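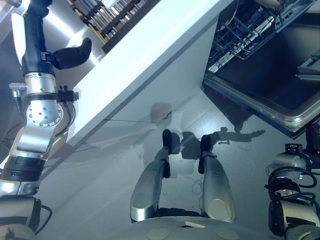

How to test a robot on the dishwasher (and find out if it can do the job yet)

Search this site
Enter keywords
Go

If you want to know whether machines can do household chores yet, give one a dishwasher. I mean it! Folding shirts gets all the attention, but a dishwasher has a door that swings, a rack that rolls, shiny plates, thin wires and things that break. All of it is in one low corner where a robot has to reach down and forward at once. I love this test, and I think every group with a pair of arms should run it before making any claims.

What follows is the way we run it on Wurkulari, our two-armed project. You can copy it with any robot that has at least one decent hand.

What you need

A dishwasher, not plumbed in (ours never sees water during tests)
16 pieces of crockery, all cheap, all replaceable
A drying rack or a bit of worktop to put things on
Masking tape and a marker pen
A stop button within your own reach, never the robot's
A notebook. Spreadsheets are fine later, but write on paper while you watch

Step 1. Split the chore into small jobs

"Empty the dishwasher" is far too big to score. Ours is five jobs: open the door, pull out the rack, lift a piece, carry it, set it down. Mark each one separately. The first time we did this we learned more in one morning than in the month before, because we'd been writing "failed" next to runs where four of the jobs had gone beautifully.

Step 2. Start with the door open

Doors are mean. The handle is at one height when shut and somewhere near the floor when open, and the hand has to follow a curve all the way down while the arm behind it folds up. Leave that for later. Open it yourself, pull the rack out fully, and let the robot begin with lifting.

Put tape on the floor where the base should stand and write the date on it. A base that's a few centimetres off will change your results and you'll blame the software. Tidy your cables before each run as well, and check them again with both arms stretched out.

Step 3. One plate, ten tries

Pick a plain plate and stand it near the front of the rack. Run the lift ten times without changing anything. Don't tweak between tries, however tempting it gets (and it gets very tempting around try four).

Note where the fingers meet the plate. We like a pinch at the rim, two fingertips behind and one in front. Kekalport, the planning software we use, would happily grab a plate flat across its face if you let it, and that's fine until the plate has a neighbour.

Then add the neighbour. Most of our early trouble came from this one change. A single plate was easy, and two plates a finger's width apart were a whole new problem, because the fingertip has to slide into the gap before it can do anything useful.

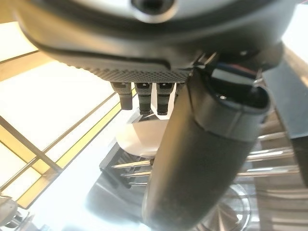 Step 4. Sort out the light

Do this before you spend a week on the grip. White crockery, bright metal rods and daylight are a horrible mix for a camera. A rim that shows up clearly at nine in the morning can vanish by lunch as the glare moves across it.

Run the same ten tries at two times of day and compare. If the scores are far apart, your problem is seeing and you can leave the fingers alone for now. Things that helped us:

Turn off automatic exposure on the wrist camera and set it by hand
Approach plates from the side, so the rim shows against something darker
Take a second look from a few centimetres away before closing the fingers
Use a blind if you must, but write it down, as a kitchen won't always have one

Gil is our little checking script. It compares the picture before and after each grasp and asks whether the plate has moved with the hand. It's crude and it's wonderful. Before Gil, the arm would carry thin air to the rack with great care and put it down gently.

Step 5. Setting down

People forget this half! Letting go is harder than picking up. Lower slowly, wait for the contact force to rise, open the fingers a little, pause, then open them fully and back away along the same line you came in on. If you pull the hand off sideways, a fingertip will catch the rim sooner or later.

For racks with rods, aim for the gap and let the plate lean. Trying to place it perfectly upright cost us a lot of crockery.

Step 6. Score it fairly

Give one point for each job done without a human touching anything. Note the time as well. Our best full run took 118 minutes of planning, fiddling and restarts on a Thursday afternoon, and I was thrilled with it. A person does the same load in under five.

Stop at 40 tries a day. You get sloppy after that, and so does your note-taking.

So, can they do it yet?

Bits of it, yes, and that's exciting! Lifting one plate from a roomy rack is something we now expect to work. Crowded racks are hit and miss. Cutlery is grim. Odar, our older one-armed machine, can still beat the new one at mugs, which tells you how much depends on the hand you fit and how long you've spent with it.

I wouldn't leave either of them alone in my kitchen. But I'd have said the same about lifting a plate at all not long ago, and I'm already planning the cutlery basket tests for November. If you try this yourself, keep your failed runs. They're the bit everyone else can learn from.

Related guides
Choosing fingertips for smooth crockery
Mugs, handles and why Odar likes them
Setting up Gil for a wrist camera
Wiping a table: a beginner's test
Opening doors and drawers, part one

Get new guides by email
Your email address
Sign up
We use cookies to remember your settings and count visits. Accept all / Manage choices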